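Zerex two-arm simulation kit, used for a home build

I've been putting together a two-armed robot in my basement since September, and before cutting any more metal I wanted to drive the thing around on a screen for a while. Lucía Segura at our shared workshop (she runs the lathe bench) told me to try Zerex, so I paid for the home license and gave it a good long go. My PC is nothing special, a Lendmont tower with 46 GB free once I'd cleared out my old games, and it installed fine on the second try.

You get a few ready-made rooms and a base with two arms, and you look out over the top of the base, with a gripper on each side. I love this view! Doors are what I care about most, and you can get both grippers up to a doorway and see how much space you've got left to work with.
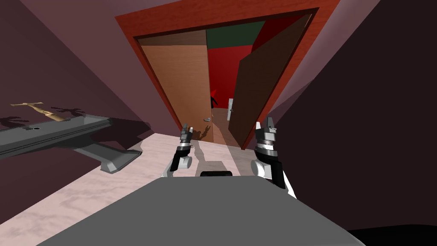
Page last changed: September, version 3 notes added

Version 3 is the one you want. The older one crawled along on my machine, and the arm settings kept going back to default every time I closed a room – maddening when you've just typed in all your own link lengths. Mine are 600 mm on the left and 660 on the right (long story, I bought mismatched tube from Nallport), and the kit took the uneven pair without a complaint.

The gripper view is the other thing I use every evening. You sit right behind the fingers and bring them in over a table, and it's great for working out your approach angle before you try it on real hardware. 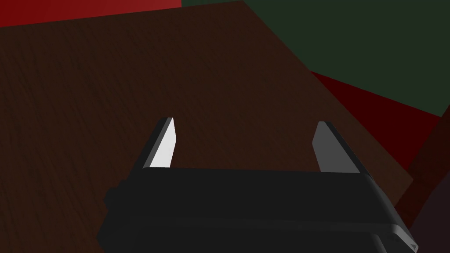

Open gripper over the tabletop.

Gripes? The manual is thin and whoever wrote the section on joint limits was in a hurry. I also wish I could change the wall colors without digging through a text file. I tried the Solberg package before this one and its menus were nicer, but I never got two arms running in it, so Zerex stays on my machine. Four stars from me, and I'll add to this once my wrist joints are bolted on.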